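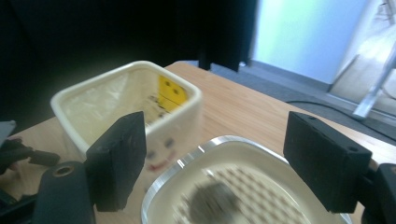 Francine Carrier : « Un compost trop humide se corrige toujours par le carbone »

Francine Carrier suit depuis cinq ans le compostage de proximité pour l'atelier Brastuvside, qui gère des composteurs partagés en pied d'immeuble. Son travail porte sur un point peu commenté : ce qui se passe entre la cuisine et le bac collectif.

La première mesure qu'elle cite est celle du taux d'humidité. « Dans un bac en fonctionnement, je vise 61 % en masse. Au-delà, les pores se remplissent d'eau, l'oxygène ne circule plus et la dégradation bascule en anaérobie. L'odeur d'ammoniac ou d'œuf pourri vient de là. » Le contrôle se fait à la main, par pression d'une poignée de matière, puis par pesée avant et après étuve pour les échantillons retenus.

Les foyers participants apportent surtout des épluchures et du marc de café. Ce dernier a mauvaise réputation auprès de certains jardiniers, qui le jugent acide. Francine Carrier ne partage pas cette réserve. « Une fois infusé, le marc est proche de la neutralité. Sa difficulté est physique : la granulométrie est fine, il se tasse et forme des plaques. Il faut l'émietter et le mélanger à du broyat, jamais le verser en couche. »

Pour le stockage domestique, elle recommande un récipient de petit volume, vidé souvent. Un couvercle ajouré limite la condensation ; un couvercle étanche convient si le séjour ne dépasse pas deux jours. Elle déconseille les sacs dits compostables dans les bacs collectifs, dont la température reste souvent insuffisante pour les dégrader. « On les retrouve en lambeaux au tamisage, un an plus tard. Un sac ordinaire que l'on vide et que l'on garde pose moins de problèmes. »
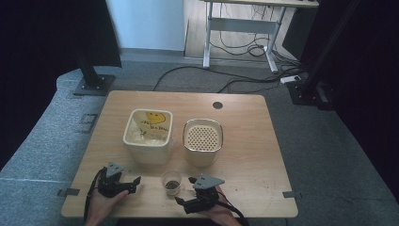
Récipients de table, dont un à couvercle perforé.

La suite relève du suivi. Sibusiso Botha, son collègue, tient le registre des apports et des retournements. En octobre, le site de la rue Visser avait reçu 317 kg de biodéchets pour 300 litres de broyat, une proportion que Francine Carrier juge trop faible. « Le tas s'est affaissé et la température n'a pas remonté après le retournement. Nous avons ajouté du broyat de feuillus et repris le mélange sur toute la hauteur. »

Elle se méfie des activateurs vendus en poudre. « Les micro-organismes sont déjà présents sur les matières. Si le tas ne chauffe pas, je regarde le volume, l'eau et le rapport carbone sur azote, dans cet ordre. »

Reste la maturation, étape que les usagers écourtent volontiers. L'atelier applique un test de germination au cresson avant toute distribution : graines semées sur compost pur et sur témoin, comparaison des levées. Un lot qui échoue retourne en andain. « Un compost jeune consomme l'azote du sol et peut freiner les semis. En paillage au pied d'arbustes, il est acceptable. Pour des godets, j'attends. »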